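1/11/24

Draft four. Cut the prologue. Still calling it **The Nerkville Verdict** till somebody comes up with better.

---

The jury had been out for 17 hours, spread over three days, and Imogen Hollis had eaten nothing in that time but vending machine pretzels. She sat on the bench outside Courtroom 2 with her shoes off. Notebook on her knee. Nothing in it.

"They asked for the tape again," said Clive Bainbridge.

"Which tape?"

"Phone call. The 911 one."

She wrote that down. *Tape again.* Underlined it. Third time they'd asked. Good or bad? Depended who you were.

Clive had covered courts for the Whiteley paper since before she was born and he had a theory for everything. Long jury, hung jury. Short jury, guilty. Jury that wants lunch brought in, guilty by two. She'd stopped listening to the theories around day four of the trial. He'd been wrong on most of them. But he shared his phone charger, so.

Inside, through the glass strip in the door, she could see the back of Leanne Bickerstaff's head. Gray cardigan. Hair pinned up the same way every day. Leanne hadn't left the room except when a deputy made her. Her lawyer kept telling her to go get some air and she kept not going.

Forty-one years old, a school bus driver, accused of killing her brother-in-law for a house that wasn't even worth much. Stairs, they said. She pushed him down the stairs and then waited. That was the part that got people. The waiting.

The 911 call came in at 6:52. The neighbor heard the fall before 6:15.

So what did she do in between?

The prosecutor had asked that eleven different ways. Made a meal of it. Stood there by the rail and just let the clock on the wall run, a whole minute, so the jury could feel how long a minute is. Imogen had put that in her story and her editor moved it to the top.

Leanne said she was asleep. Pills. Slept through it, woke up, found him. Called.

Imogen didn't believe it. Then she did. Then on the drive home she didn't again.

---

Her phone buzzed. Amber Haslam, from the desk.

*anything??*

*No,* she typed.

*need something for the 5. even just color*

Color. What color. Beige walls. A man asleep with his mouth open. A kid in a clip-on tie waiting on a traffic thing. She typed *jury wants the tape a third time* and sent it and that was her whole afternoon's work.

"You ever get one wrong?" she asked Clive.

"One what?"

"In your head. Had somebody guilty and they weren't."

He thought about it. Peeled the label off his water bottle in one long strip.

"There was a guy over in Cesik," he said. "Arson. Furniture store. I had him guilty from the first morning because he smiled at his mother. That's all it was. He smiled at his mother and I thought, well, look at you." He folded the label. "Wasn't him. Was the owner's partner. Came out two years after."

"What happened to him?"

"Lives in Cesik still, I guess."

That was it. That was the whole story. He went to find the bathroom. 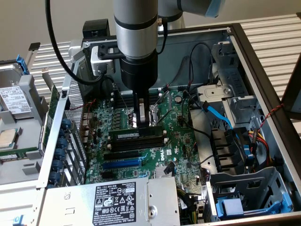 *Memory module, motherboard, open case.*

She went downstairs for more pretzels and that's where she ran into Sivaprasad Iyengar, who'd testified on day six about the thermostat.

Nobody had cared about the thermostat. The defense called him late, right before a long weekend, and half the jury was already mentally at the lake. He worked for Fokuvel, the company that made it. Nice suit, too warm for July. He'd read numbers off a sheet for forty minutes and the prosecutor asked him two questions and sat down.

"You came back," Imogen said.

"I had a day off." He was looking at the machine like it might be a trick. "Is B4 stuck or is it only slow?"

"Stuck. Hit the side."

He hit the side. Nothing. He hit it again, politely.

"Can I ask you something?" she said. "Not for the paper."

"I think everything is for the paper."

"Fine. For the paper, then. The thermostat. Why'd they call you?"

He gave up on B4. Sat down on the bottom stair and she sat too, one step up.

"It has a motion sensor," he said. "In the hallway, you understand. If a person walks by, it wakes the screen. If there's no person, the screen is dark. It saves power. It keeps a log."

"Right. You said that."

"I said there were 1,147 entries for the month. I said there were none between 6:09 and 6:50. That's what I was asked."

"So nobody walked down the hall."

"So nobody walked down the hall."

She knew that. It was in her notes somewhere. The bedroom was at one end, stairs at the other, you couldn't get from one to the other without passing it. If Leanne pushed him and went back to bed, she'd have tripped it. The prosecutor's answer was she never went back. She stood at the top of the stairs for forty minutes and watched.

The waiting. It all came back to the waiting.

"But what about before?" Imogen said.

"Before?"

"6:09. What was 6:09?"

"One entry," he said. "One person, going past."

"One."

"Yes."

"Just one."

He looked at her, and she saw him get there maybe half a second after she did. If he walked to the stairs, that was one. If she followed him out of the bedroom to push him, that was two.

"Unless they went together," he said. "Side by side. It would count one, if they were close enough. Within a few seconds."

"Is the hall wide enough?"

"I don't know. I've never been to the house." He rubbed his knee. "They didn't ask me about 6:09."

Three hundred pages of transcript. She'd read most of it. Nobody asked him about 6:09.

---

She took the stairs two at a time in her socks, forgot she didnt have shoes on till she hit the landing. The hall. How wide was the hall? There was a diagram, exhibit something, she'd taken it down in a hurry the first week. She flipped pages. Grocery list. Quote from the coroner. Phone number, no name. There.

*Upstairs hall 34 in. Bookcase on left side, 10 in deep.*

Twenty-four inches. Two grown adults. He'd been a big man, they'd said so, they'd made a point of it, how much force it took.

You couldn't walk side by side down that. You could barely walk down it alone with a laundry basket.

Close behind, then. Close enough to count as one. Could be. A few seconds, he said. People do walk close.

Or he'd walked down there by himself in the early morning and missed a step.

"Clive," she said.

He was standing up. Everybody was standing up. The man with his mouth open was awake and looking for his hat.

"Buzzer went," Clive said. "They've got one."

"Clive, the log. The thermostat guy. There's only one at 6:09."

"One what?"

"One person."

He stared at her. Behind him the deputy was propping the door and people were pushing through, the cameras guy from channel whatever, the dead man's mother in the blue dress with a woman holding each elbow.

"Did the defense say that?" Clive asked.

"No."

"In closing?"

"No. Nobody did. Nobody asked him."

"Well, Christ," he said. "Put your shoes on."

She put her shoes on. Wrong feet first, then right. Her phone was going, Amber, Amber, Amber. She squeezed in along the back wall and found a spot by the radiator where she could see Leanne from the side now, for the first time all day.

Leanne wasn't looking at the jury. She was looking down at her own hands, flat on the table, like she'd been told to keep them there.

The lawyer was stacking papers. He had the yellow folder, the one with the exhibits. Imogen tried to catch his eye. She actually lifted her hand, like in school. He didnt turn around.

The jury came in. Twelve of them, single file. The foreman was the one she'd been calling Mustache in her notes, and he had a sheet of paper folded once, and he was holding it against his leg.

"Has the jury reached a verdict?"

"We have, Your Honor."

The mother made a small noise. The judge held out a hand for the paper, read it, no expression, gave it back. That takes longer than you'd think.

Imogen looked around for Iyengar. He'd come up after all. He was standing in the doorway with a bag of pretzels in his hand, the deputy trying to get him in or out so he could close up, and he wouldn't go either way.

"Would the defendant please rise."

Leanne got up. The chair scraped. She held onto the table edge with two fingers.

The foreman unfolded the paper.

---

*notes to self: fix the stairs scene, too much stairs. Is it 34 in or 36 in ch. 2?? check. Does Clive need the arson thing. Ch. 9 starts with the drive home, dont give the verdict till she's in the car.*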